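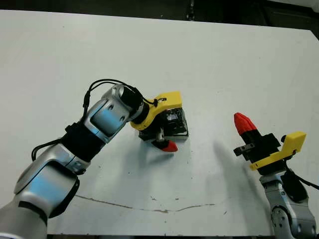 List: two-arm-learning
Subject: Re: Filtering demos before training - does it help?
From: Stevetti bench

On Thursday the Trudau group wrote:

> We have read the short note on the Disari method and would like to try it
> on our own handover data. Three things were not clear to us.
>
> 1. How many demonstrations did you throw away, and was it done by hand?
>
> 2. Did you train the two arms as one policy or as two?
>
> 3. The note says fingertip offset was "corrected". Corrected how? We use
> soft tips on both sides and ours never sit quite where the model of the
> arm says they should.

Thanks for the questions. Taking them in order.

1. We recorded 2,000 demonstrations and kept 1,685. None of it was done by hand. The filter looks at the distance between the two fingertips over the last part of each run and drops the run if that distance goes up and down more than a set number of times. In plain terms, it drops the runs where the operator dithered. We did look through a part of the dropped set afterwards. Most were fair to drop, but a fair number were slow and careful runs that we would have kept if we had been choosing ourselves. The threshold is in the config file under "reversals". Ours is set to four. Please don't take that as a recommended value, as it will depend on how your operators work and how fast you log.

2. One policy for both arms. We tried two separate ones at the start of August and gave up on it. Each arm learned to wait for the other, and they would stop with a gap between them and stay there until the time limit. With a single policy taking both sets of joint angles this happened much less often. It still happens.

3. This is the part of the note that was badly written, and we will fix it. The fingertips are red cones, one on each gripper, and the grippers sit on yellow 3D-printed mounts. The mounts flex a bit and no two prints come out the same, so the tip position you get from the joint angles is wrong by a small and fairly steady amount. Before each session we bring the two tips together over the white board at a handful of heights and store the difference as a fixed offset for that session. There is no learning in it. If you change a mount or a tip, do it again.

We also tried giving the policy the raw joint angles with no offset and letting it sort things out from the camera. On the same day as the recordings it made little difference. After a mount was swapped it did badly until we took new data.

As for results, we ran 200 trials with the filtered data and 200 with everything left in, same starting poses in both. A trial counts as a success if the tips touch and stay touching for two seconds. The filtered policy did better, and failed in 65 of its trials. The unfiltered one failed more often, but the margin changed a good deal between training seeds and we only had time for three. I would not quote the size of the gap to anyone yet. The direction was the same in all three.

Most of the remaining failures are with one arm pointing its tip down and the other pointing up. The approach is fine until the last bit, and then one tip slides past the other. Shadows on the board may be part of it. We have a run planned with the lamp moved, but no figures so far.

The people at Ho asked off list whether the filter could be run during recording, so that the operator gets told straight away. It can, as the check takes up to a second on our machine. We haven't done it, mainly because we didn't want operators changing how they move to please the filter.

If you try it on handover, the main thing to watch is that our measure assumes the tips are meant to meet. With an object held between them you will need a different distance, probably tip to object. Please post what you find to the list, including if it makes things worse.

Stevetti bench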